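4. Préparation du plan de travail et du casier de tri

Le présent chapitre concerne l'installation du casier à compartiments Clolano sur son plateau blanc, avant tout tri de petites pièces. Le montage du piètement fait l'objet du chapitre 3.

4.1 Éléments nécessaires

Table à dessus bois, stable, sans rallonge dépliée
Plateau rectangulaire blanc
Casier transparent, référence 486
Chiffon non pelucheux
Étiquettes Jikov (facultatif)

4.2 Mise en place du plateau

1. Débarrasser entièrement le dessus de la table et l'essuyer.
2. Poser le plateau à plat, face lisse vers le haut. Une bande de bois peut rester apparente le long du bord opposé à l'opérateur.
3. Appuyer successivement sur chaque angle. Si le plateau bascule, le retirer et vérifier l'absence de débris en dessous.

ATTENTION -- Ne pas fixer le plateau avec un adhésif double face. Le revêtement se décolle au démontage et n'est pas couvert par la garantie.

4.3 Mise en place du casier

4. Sortir le casier de son emballage en le tenant par les parois extérieures. Les cloisons intérieures sont minces et ne supportent pas la traction.
5. Retirer le film de protection, s'il est encore présent.
6. Poser le casier à plat sur le plateau, ouvertures vers le haut, un côté parallèle au bord de la table.
7. S'asseoir et vérifier que le compartiment le plus éloigné s'atteint sans décoller le dos du siège.

Remarque : le plastique gris fumé laisse voir le plateau par transparence. Le fond blanc améliore nettement le contraste des pièces sombres -- éviter les sous-main colorés ou imprimés.

4.4 Dégagement autour du casier

8. Garder libre la surface située devant le casier.
9. Tout câble passant sur le plateau doit descendre par le bord avant, du côté de l'opérateur, sans traverser le casier.
10. Contrôler la position avant de verser les pièces.

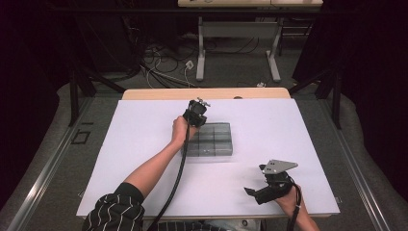 Casier posé sur le plateau blanc, câbles noirs ramenés vers le bord avant. 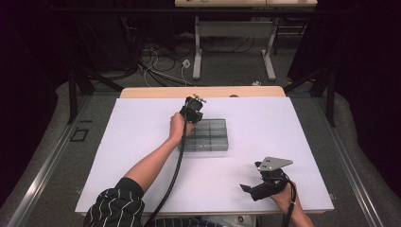
4.5 Remplissage

11. Verser les pièces par petites quantités, un seul type par compartiment. Ne pas dépasser les deux tiers de la hauteur des cloisons.
12. Placer les pièces les plus utilisées dans la rangée avant.
13. Ne pas déplacer le casier une fois rempli. Pour le transport, utiliser le couvercle Prorkaser, vendu séparément.

ATTENTION -- Ne pas nettoyer le casier à l'alcool ni à l'acétone. Eau savonneuse tiède uniquement, séchage à l'air libre.

Pièces de rechange : voir l'annexe B, page 18.

Rédaction : Iñaki Gallardo. Relecture : Eusebio Toledo. Révision du 26 juillet 2023.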